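티켓 491
제목: Testell 스캔 작업 후 Fumideck 업로드 시 일부 페이지 누락
분류: 문서 전산화 / 스캔
우선순위: 보통
상태: 해결됨 (관찰 중)
접수일: 2023년 10월 16일

증상
Testell에서 양면 급지로 스캔한 계약 부속 서류를 Fumideck에 올리면 PDF 페이지 수가 원본보다 적습니다. 오류 메시지는 없고 작업 상태도 "완료"로 나옵니다. 낱장으로 넣으면 빠지는 페이지가 없습니다. 접수 부서에서는 업로드 용량 제한을 의심했습니다.

환경
스캔 프로그램: Testell 데스크톱
문서 보관: Fumideck 사내 서버
전송 구간: Akgate 게이트웨이 경유
해상도: 300dpi, 흑백, 양면
파일 이름 규칙: Lashari 프로젝트 코드 + 일련번호

확인 1. 업로드 용량
Fumideck 관리 화면에서 파일당 제한을 확인했습니다. 문제의 파일은 제한보다 한참 작습니다. 같은 파일을 웹 화면에서 직접 올려도 결과가 같았습니다. 용량 문제는 제외합니다.

확인 2. Akgate 전송 로그
전송 전후 파일 크기와 해시가 일치합니다. 재전송 기록이 두 건 있으나 다른 부서 파일입니다. 게이트웨이에서 파일이 잘린 것은 아닙니다. 이 시점에서 원인은 업로드 이전 단계로 좁혔습니다.

확인 3. 로컬 PDF
Testell 작업 폴더의 임시 PDF를 열어 보니 여기서 이미 페이지가 빠져 있었습니다. 빠진 페이지는 두 종류입니다.
가) 뒷면에 도장이나 짧은 메모만 있는 페이지
나) 앞뒤가 통째로 없는 장

가)는 "빈 페이지 자동 삭제" 옵션 때문입니다. 감도가 기본값보다 높게 잡혀 있어서 글자가 적은 면을 빈 면으로 처리했습니다. 언제 바뀌었는지는 설정 이력이 없어 알 수 없습니다. 나)는 이 옵션으로 설명되지 않아 따로 확인했습니다.

확인 4. 해상도 변경
300dpi를 그대로 두고 감도만 낮추니 가)는 재현되지 않았습니다. 감도를 되돌리고 해상도만 올린 경우에는 계속 빠졌습니다. 해상도와는 관계없는 것으로 봅니다. 파일만 커지므로 300dpi를 유지합니다.

확인 5. 겹침 급지
나)에 해당하는 원본을 찾아보니 모두 스테이플러를 뺀 자리가 있거나 모서리가 접힌 종이였습니다. 겹침 감지 옵션은 꺼져 있었습니다. 두 장이 붙어 들어가면 안쪽 면이 찍히지 않고 오류도 나지 않습니다. 옵션을 켜고 같은 묶음을 넣으니 13번째 장에서 급지가 멈추고 경고가 떴습니다. 떼어서 다시 넣은 뒤 장수가 맞았습니다.

조치
1. 빈 페이지 자동 삭제: 끔
2. 겹침 감지: 켬
3. 스캔 프로필을 "Lashari_양면_v2"로 새로 저장하고 기존 프로필은 목록에서 숨김
4. 임시 PDF 보관 기간을 하루에서 일주일로 변경
5. 누락이 확인된 파일은 Fumideck에서 삭제하지 않고 새 버전으로 덮어씀. 기존 링크는 그대로 사용 가능

조치 후 서로 다른 묶음으로 세 번 시험했고 로컬 PDF와 Fumideck의 페이지 수가 모두 일치했습니다. 빈 뒷면까지 저장되므로 파일 크기는 전보다 큽니다. 불필요한 빈 면은 업로드 전에 Testell 미리보기에서 직접 지우면 됩니다.

추가 문의 (접수 부서)
이미 올린 파일은 전부 다시 스캔해야 하나요? 대상이 800건이라 일정이 걱정됩니다.

답변
전부 다시 하실 필요는 없습니다. 접수 대장의 장수와 Fumideck 페이지 수를 비교하는 목록을 뽑아 공유 폴더에 올려 두었습니다. 장수 칸이 비어 있는 건은 비교가 안 되니 원본을 확인해 주세요. 재스캔은 12월 정기 점검 전까지만 끝나면 됩니다.

급지 전 원본 정리

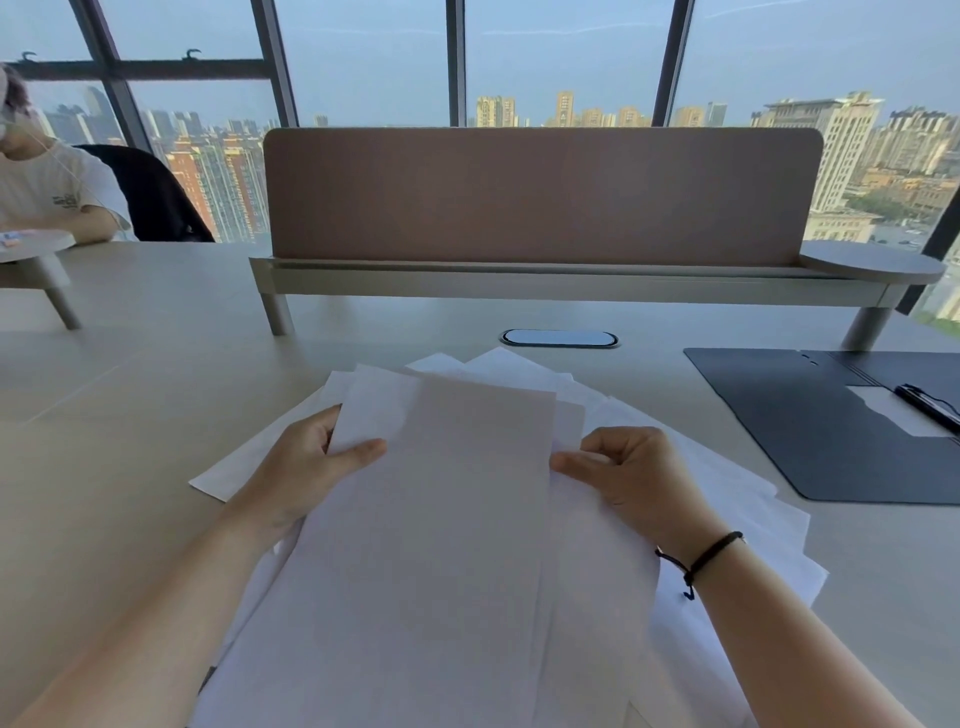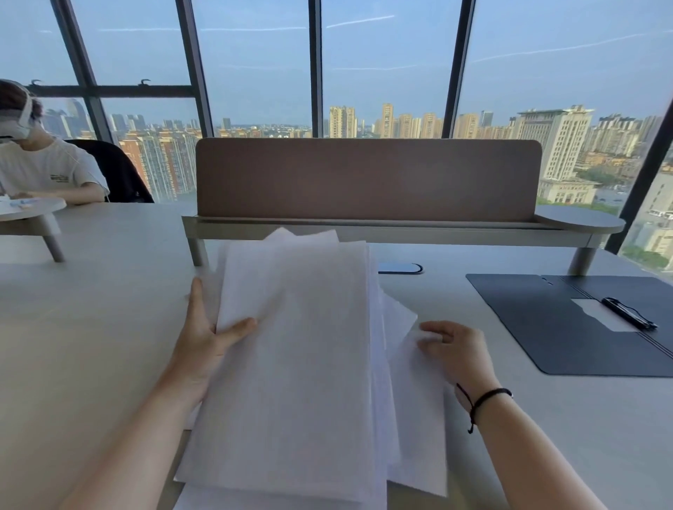
재스캔할 때는 반드시 새 프로필을 선택해 주세요. 숨긴 프로필도 바로가기로 실행하면 예전 설정이 그대로 적용됩니다. 기존 바로가기는 지우고 Testell 첫 화면에서 시작하는 편이 안전합니다. 두 번째 사진의 묶음처럼 위쪽 종이 모서리가 들려 있고 크기가 조금씩 다른 종이가 섞여 있으면 그대로 급지대에 올리지 말고, 모서리를 펴고 크기별로 나눈 다음 넣어 주세요. 크기가 섞인 묶음은 "혼합 크기" 항목을 켜도 되지만 속도가 떨어집니다. 경고가 뜨면 "계속"을 누르지 말고 "마지막 장 다시 스캔"을 선택합니다. "계속"을 누르면 겹친 상태의 이미지가 그대로 저장됩니다.

남은 항목
Fumideck 업로드 화면에 대장 장수 입력란을 추가하는 건은 별도 요청으로 분리했습니다. 급지 롤러는 다음 정기 점검 때 교체 여부를 봅니다. 같은 증상이 다시 나오면 새 티켓을 만들지 말고 이 티켓에 임시 PDF를 첨부해 주세요.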